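Rovside to bring faster internet to Killthorpe ferries

September 5, 2019

Passengers on the Killthorpe ferries will soon have a much better connection during the crossing. Rovside, the company that supplies the onboard Wi-Fi, said it will replace the old satellite system with a new one on 34 boats, starting next June.

The present service is slow and often stops completely when the boat is far from the shore. Many passengers have complained about it, especially those who travel every day for work.
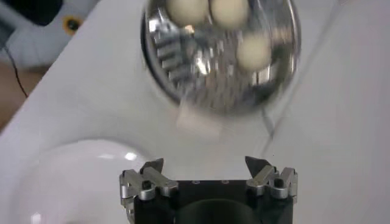 The new system uses two antennas on each boat, one for satellite and one for the mobile masts on the coast. It changes between them by itself, so the passenger does not need to log in again. "People want to send their mail and maybe watch a film. With the old equipment we could not promise even the mail," said Pallavi Upadhyay, head of marine services at Rovside.

Basic access will stay free. A faster plan, for video and calls, will cost $2 for one crossing.
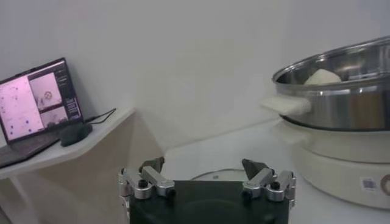

The antennas are made by Kassab, which tested them last winter on the longest route — a trip of 74 miles. Anas Yammine, an engineer at the company, said the signal was weakest in heavy rain and that the software was changed after these tests.

Killthorpe has not yet said which route will get the new service first.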